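House Diary of the Clastley Residential Centre
Sunday, February 16, 2020 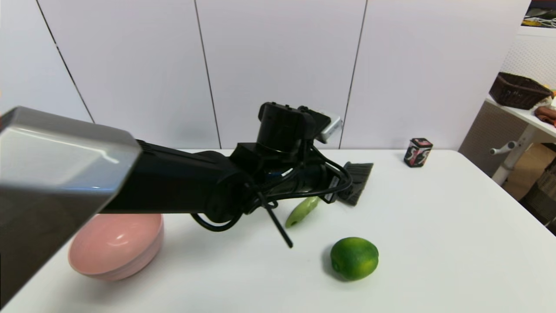

The white table, with the lime, the pink bowl and the small brush. Second table and baskets behind.

The day's business was the sorting of the long room, which had been deferred twice in January on account of the boiler works. Mr Amr Lamrani was on duty from the morning and the undersigned joined him after the breakfast service. Ms Graciela Valdebenito had left written instructions on Friday evening, and these were followed except where noted.

It was agreed at the outset that kitchen articles and household articles should be separated before anything was put away. In recent weeks the two had become thoroughly mixed. A lime was on the white table, still good, though the peel has gone yellowish in patches. It is to go back to the kitchen for Monday's fish. The pink ceramic bowl belongs to the set purchased for the residents' breakfasts and should not have left the dining room. Mr Lamrani has asked that bowls be returned on the same day they are borrowed, and a notice to this effect will be placed by the hatch.

The small brush with the black bristles gave rise to some discussion. Mr Lamrani held that it was a vegetable brush. The undersigned had always understood it to be for the table linen drawers. As neither view could be confirmed, the brush will be washed and labelled for household use only, and a new one will be requested for the kitchen in the next order to Plidier. The small black and red can at the far end of the table was not on the Friday list. It has been entered in the stores book under sundries until Ms Valdebenito can say where it should be kept.

The second table was dealt with after lunch. The brown woven basket is to stay where it stands, as residents have grown used to leaving gloves and scarves in it. The brown items lying beside it are to be looked through on Tuesday by whoever has the afternoon duty. The cardboard box underneath is to be kept for the Ollivach parcel. The dark basket next to it may be offered to the craft group, who have asked for storage on two occasions.

The white wall panels were wiped down as far as could be reached without the steps. The upper part remains to be done. The steps are on loan to Psarras House and their return has been requested in writing.

Expenditure for the day came to 32 pounds, for cleaning cloths, shelf paper and a replacement lid for the flour bin. The receipt is in the cash tin, numbered 216.

Supper was served a little late. Leek soup, bread and the remainder of Saturday's cheese. One resident remarked that the soup wanted salt, and this has been passed to the cook. The rain continued all evening and the gutter over the side door is again overflowing on to the path. Mr Lamrani put out the mat and a warning sign.

The long room was locked at 1830 and the key returned to hook 7. The linen drawers were not reached and are carried over to next weekend.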